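Karstead Promises a Longer "Dulex." Should Anyone Want One?

The thriller Dulex is coming back to theaters in April, and it's going to be longer. Karstead Pictures said Sunday that it will put out an extended version of Alistair Jardine's heist movie, running 115 minutes against the 90 of the version that opened in theaters and then left them in a hurry. The studio is calling it "the film as it was always meant to be seen." Studios have said that before, often about movies that were meant to be seen at the shorter length until the reviews came in.

For those who skipped it, and the box office suggests that's most of you, Dulex follows a retired safecracker who takes a job as night clerk at a seaside hotel and finds out that his old partner has been checking in under a dead man's name. The first half hour is terrific. Jardine shoots the hotel corridors like the inside of a clock, the two leads circle each other without saying much, and there's a long silent stretch with a stuck elevator that's as good as anything in the genre lately. Then a third character shows up with a suitcase and a speech, and the movie starts looking at its watch.
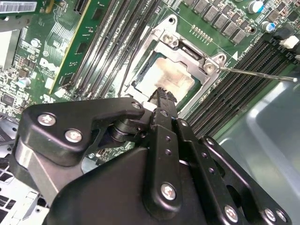
Vol. 2, p. 90

The announcement says the new cut will "restore the emotional heart of the story." What that means in practice is less clear. Karstead's statement mentions a subplot involving the safecracker's daughter, an alternate score for the harbor chase and "additional character moments," a phrase that covers everything from a great scene to a man buttering toast. It doesn't say whether the suitcase speech has been trimmed. It also doesn't say whether the ending has changed, and the ending was the thing people complained about.

Jardine has his own account. "I handed in a movie and they released a different movie," he said in the statement. "This one is mine." That's a strong line, and it would be stronger if he hadn't spent the weeks before the first release telling interviewers that he loved the tight running time and had fought to keep it. Directors are allowed to change their minds. They're also allowed to say nice things in public about a cut they hate, which is more or less part of the job. But both versions of the story can't be true in full, and so far he hasn't been pressed on which one is.

The daughter subplot is the part to watch. In the release version she appears in two scenes, one of them a phone call, and yet the final shot depends on our caring a great deal about what she thinks of her father. A few more scenes could fix that. They could also slow down a movie that was already losing steam by the midpoint. The script, at least in the draft that was passed around before shooting, had her arrive at the hotel early and stay for most of the second act. If that material was filmed, it would account for some of the extra 25 minutes and for one actress's otherwise puzzling second billing.

Then there's the matter of the harbor chase. It was the one piece of Dulex that got loud praise on release, even from people who didn't care for the rest, and a lot of that praise went to how quiet it was: engines, gulls, a dog barking on a pier. Now it's getting music. Karstead says the alternate score was Jardine's first choice and was dropped for reasons of time. Maybe so. It's hard to think of a chase that was ever hurt by leaving the orchestra at home, and easy to think of several that went the other way.

Rollout plans are modest. The extended cut will open at the Rutherford, the old two-screen house that ran the original for longer than anyone else, before moving on to other theaters the studio hasn't named. The Rutherford seats 700 in its main room, and the studio says opening night will be followed by a talk with the director. Tickets aren't on sale yet. A home release is promised for "later," with both versions on one disc, which seems the fairest way to do it and would let viewers settle the question without the help of a press release.
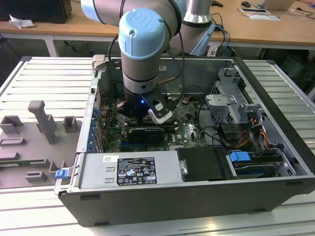
Vol. 2, p. 91

Skeptics will note the timing. Jardine's next movie, Jerora, is in the can and looking for a date, and it's also a Karstead title. A fresh round of talk about a misunderstood earlier work is a handy thing to have when you're about to sell a new one, especially when the new one is, by most reports, a two-hander set almost entirely in a lighthouse. The studio's statement gets to Jerora in its third paragraph and stays there until the end. For an announcement about Dulex, that's a lot of lighthouse.

None of this means the longer version will be bad. Jardine can direct. His staging is clean, he trusts actors to think on camera, and he's one of the few people working in thrillers who knows where the doors are in every room he shoots. If the trouble with Dulex really was a nervous edit, there are signs of it in the release version: a conversation in the laundry room that begins in the middle, a bruise that shows up with no cause, a line about "what happened at the quarry" that refers to nothing we've been shown. Somebody took a knife to that movie. The quarry scene, if it exists, may be worth the ticket alone.

Still, the record for this sort of thing is mixed at best. For every extended cut that rescues a film there's another that proves the editor was the only one in the building with any sense. Viewers who liked the short version – there are some, and they tend to be loud about it – may find their lean little thriller has put on weight. Those who didn't like it are being asked to pay a second time for a longer stay at the same hotel.

Karstead hasn't offered advance screenings to the press and didn't answer questions about who supervised the new edit. The original editor isn't named in the statement, while the colorist and the sound mixer both are. A trailer is expected before the April opening. The short teaser that went up with the announcement uses only footage from the first version, most of it from the elevator.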